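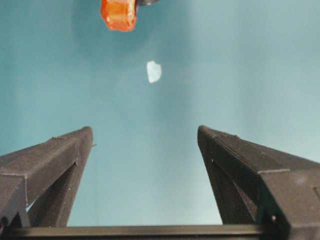
Does a Reusable Mug Save Anything? A Report on the Ollevport School Cafe
Kaja Petrauskas and Smaranda Surdu
Supervisor: Ms. Myrto Balaskas
Handed in 18 Jan 2018

Our school cafe stopped giving out paper cups last April. There was a poster at the door saying that the change would "save the planet one sip at a time." We both drink a lot of tea and we both doubted the poster, so we picked it as our project.

The first thing we did was ask where the claim came from. The cafe manager, Vangelis Sfakianakis, told us it came from Divville, the company that sold the school its mugs. Divville's leaflet says that one mug replaces 1000 paper cups. It does not say over how many years, or how the mug is washed, or what happens when it gets dropped. We wrote to Divville twice and got the same leaflet back both times.

What we did

We wanted our own number. The cafe keeps a book of everything it buys, and Mr. Sfakianakis let us read it. In the last term with paper cups the cafe used 920 of them. This was lower than we expected. Smaranda thought it had to be wrong and we went through the pages again, but it was right. Most people bring a bottle.
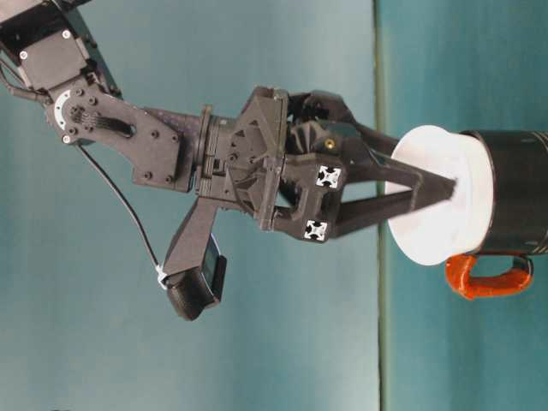
The school then bought 116 mugs. If each one really replaces 1000 paper cups, we would need more than a hundred years of tea drinking at our school to get there. We do not think any mug in our cafe will live that long. By the end of the first term 5 were already missing or broken, and that is only the ones somebody wrote down.

Next we looked at washing. The cafe dishwasher is an old Sotiropoulos model and it runs whether it is full or not. Before April it ran once a day. Now it runs after every break. We tried to read the water meter before and after, but the meter serves the kitchen too, so the figures told us nothing. We are leaving them out. We know this is a hole in the report.
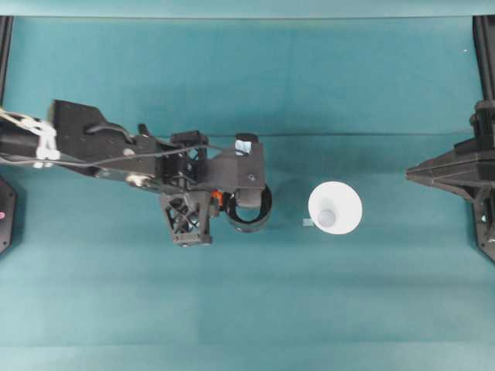

We also gave out a question sheet. Most students said they liked the mugs better. We do not trust this answer very much. The sheet was handed out in the cafe, so people who had stopped buying drinks there never saw it. Also, one question was "Do you agree that mugs are better for nature?" and Ms. Balaskas pointed out that it pushes people to say yes. She was right.

Evdokia Mitsotakis-Vlachou from the Ivinness repair shop came to speak to our class and we asked her what she thought. She said the greenest mug is the one you already own. We liked that, but she could not give us a number for it either.
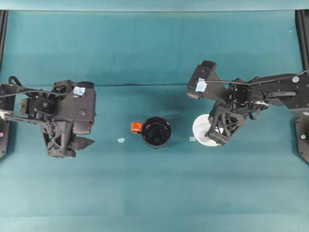 The leaflet also leaves out everything that goes with the mug. A paper cup is one thing and it goes in the trash. With a mug you soon want other things, such as a white saucer next to a black mug, and each of them has to be made and washed as well. Divville counts only the mug. If we did this again we would count all the dishes that go through the machine.

What we found

We cannot say that the mugs are worse than paper cups. We also cannot say that they are better, and we do not think Divville can say it for a school as small as ours. The trash cans in the cafe do look less full, but nobody weighed them before the change, so this is only our impression.

We asked the school to run the dishwasher only when it is full and to take the poster down. Mr. Sfakianakis agreed to the first. The poster is still up.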